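Progress Report to the Bidell Fund: Shared Workshop Two-Arm Cleaning Build

Submitted for the Pliltley Workshop by Fereshteh Mirzaei, May

1. Status

The build remains within the scope agreed in the award letter. Both arms are mounted, powered and under joint control from a single workstation. Work in this period concentrated on table clearing: lifting a metal tray, sweeping with a hand brush, and emptying a dustpan into a small bin.

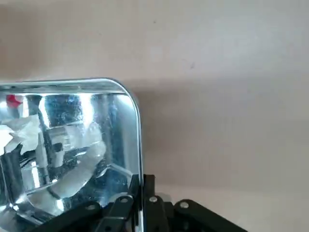 Grasping of metalware was the first item in the work plan and took longer than scheduled. The wrist cameras were expected to find the edge of a container and guide the fingers to it. Polished metal makes this difficult. A shiny tin gives back the gripper's own dark links among its reflections, and the edge detector treated such shapes as real edges. The detector now follows the outer rim only and ignores the interior.

2. Trials

A total of 112 trials were logged under the revised detector. Each began from a marked starting layout, and each was scored by a member who had not set it up. The dustpan stage is the most demanding for the left arm, which must keep its grip on the handle while the wrist turns.
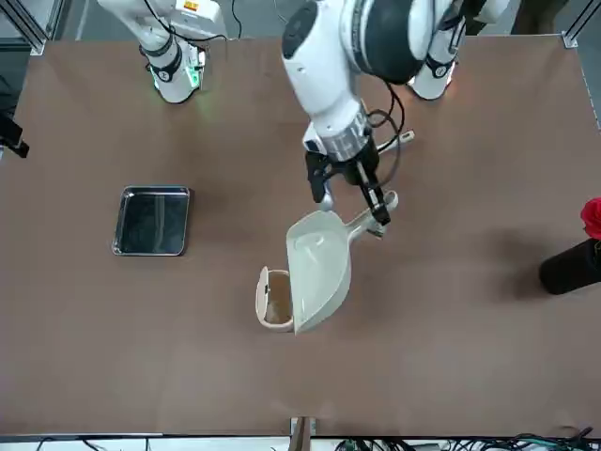 Meinecke, reviewing the trial log on behalf of the Fund, asked whether the scoring distinguished a dropped tool from a missed bin, and advised that the two be recorded separately in future. This has been adopted. Earlier entries will be rescored from the recordings.

3. Coordination of the two arms

Planning for both arms now runs in one process. Under the previous arrangement each arm held its position until the other had stopped, and a full clearing cycle was slow.
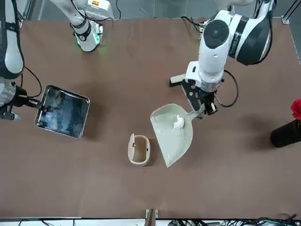 The new planner reserves a volume of space for each arm and releases it as the arm withdraws. Four stoppages were recorded after the change, all traced to a loose connector, which has been replaced.

4. Budget and next period

Spending is in line with the approved budget. The order for spare finger pads from Geltik has been placed, with delivery quoted at 20 days.

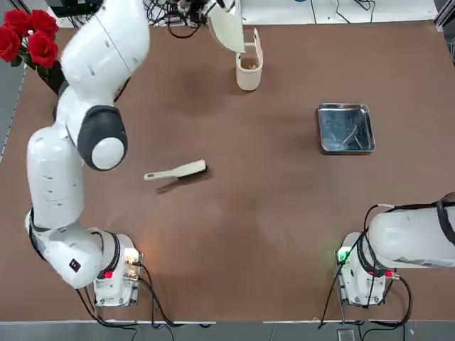 The next period will cover cable routing at both bases, a written operating procedure for workshop members, and repeat trials with the new finger pads. No change to the end date is requested.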